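I want to write a few posts on harness racing at Velasora, where I have gone most race days for the last four seasons. I see many people here who know the gallops very well and have never watched a trotter. English is not my first language, so please be patient with my horse words.

The basic rule first. In trotting the horse must trot. It pulls a light cart with two wheels, called a sulky, and the driver sits very low behind the tail. If the horse starts to gallop, the driver must bring it back to the trot at once and must not gain ground while doing it. If he doesn't manage, the horse is out.

The first time you see this it feels unfair. A horse leads for the whole race, breaks into gallop near the last bend, and the board shows its number with a red light. The fastest horse on the track that day can finish with nothing. I lost my first four bets this way.

Velasora is a small oval track with a sand and clay surface. The home straight is 405 meters long, which is generous for a track of this size, and it changes how the drivers think. You can sit third on the outside until late and still have time to come.

At a track with a short straight you have to be near the front before the last bend, or you can go home. At Velasora the leaders often get tired in front of the stand. New drivers from other tracks come here and go too early. The regulars at the rail start to mumble when they see it.

About the start. We have both kinds. For the mobile start a car with two long folding wings drives in front of the field, the horses trot behind the wings, and then the car speeds away. For the volt start the horses turn in small circles and must face the right way at the signal. It is a beautiful mess.

I prefer the volt start, my wife prefers the car. With the volt a calm horse has a big advantage and you can learn this only by watching it several times. The program does not tell you which horse hates to turn left with company.

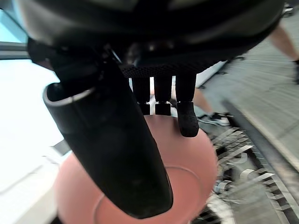 Matte black, close up, with a strip of mesh along the edge.

Now the race I really wanted to tell you about, the Vasiliu Memorial from last September. It is our biggest evening. The gate counted 1053 people, and for Velasora this is a crowd. The line for grilled sausage reached the parking lot.

The favorite was Tritar, a dark bay gelding of 550 kilos, which is heavy for a trotter. He looks like he should pull a beer wagon. He is slow to get going, and when he is going you hear him before you see him.

Against him was Cirkach, a small mare who had never won at this distance. She had number 8 behind the car, the far outside. From this place you have two choices: use a lot of power to cross to the inside, or go back to last and wait. Her driver went back to last.

On the back side nothing happened for a whole lap, and I like this part very much. You look with the binoculars at the hands of the drivers. Tritar's driver sat very still. The one in front of him was already moving his lines, so you could guess that horse had little left.

Then with one lap to go Cirkach came out to the third lane. Going three wide around a bend means extra meters, and normally you pay for them in the end. I said to my wife that it was a bad decision. I want this to be on record.

Tritar got a free lane at the top of the straight and took the lead. With a short straight he wins, I am sure of it. But there were 405 meters, and the mare came step by step on the outside with her ears forward. She won by a neck. She did not break once.

Tritar made one or two uneven steps near the finish and the judges looked at the video for a long time. He kept second place. I think this was correct, but the man next to me at the rail did not agree and he explained it to everybody, also to people who did not ask.

Some practical things, if you want to come. Entrance is cheap and children don't pay. Stand at the last bend for the first race and listen – the sound of the wheels on the clay is half of the pleasure. For the other races go to the rail near the finish.

Bring a warm jacket also in summer, the wind comes over the infield after sunset. The seats on the left side of the stand have a pole in front of them. Bet small until you have seen each horse one time.

The best free thing is the warm-up. The horses come out long before their race and do easy laps in the wrong direction, then turn and do a faster one. Look for a horse who carries the head straight in the bend. If the head is pulled far to one side, I leave that horse alone.

Somebody asked me by message if Cirkach will race again this spring. She is entered for the opening evening, again behind the car, and the start numbers are not drawn yet. I will post them in this thread when the list is out.

2023-02-25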